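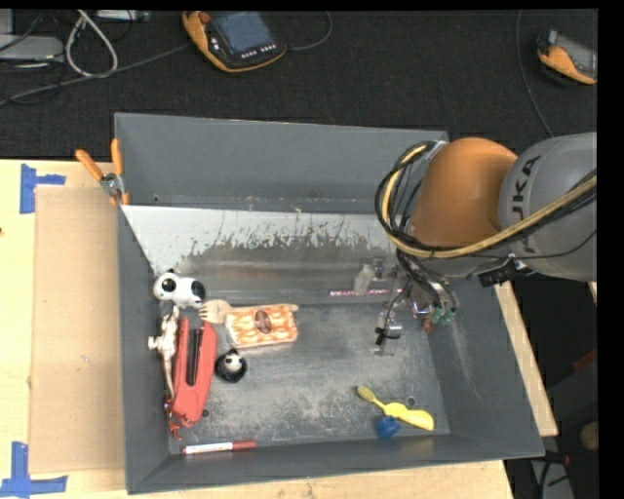

Budgeting for a picking cell - workshop tips

Quick ones, typed up over lunch. Small workshops mostly, first arm.

1. Price the whole job. The arm is one line on the quote. Gripper, cables, bin, bench, clamps, pendant, somebody's time. Ask for each on its own line or you can't compare quotes.

2. Hold back 3,000 for the gripper and fittings. We held back 2,000 and ran out by May.

3. Metal bin if you can. Sloping walls are kinder, stuff slides to where a gripper can get at it. Coatings flake and scratch though. Ask what a replacement costs before you sign anything.

4. Spring clamps. Buy more than you think. One on the rim is a start, bolts later once you've settled on a position.

5. Tape marks on the bench for anything that gets moved and put back. Cheapest thing on the list.

6. Test with awkward stuff. Soft toy, fork, marker pen, something in a shiny packet. Don't let the salesman bring his own boxes. Milholm did a fair demo with our junk, Montes wanted to use thier own blocks.

7. Cable runs. Measure with the arm at full stretch, then add slack. Cirier charged us 76 for one extension lead, Makau wanted 70 plus postage. Order them with the arm.

8. Somewhere to put the pendant. Floor is fine untill someone steps on it. Hook or shelf, put it in the budget.

9. Secondhand - ask for the hours, and see it move before you pay.

More on guarding when I get a minute.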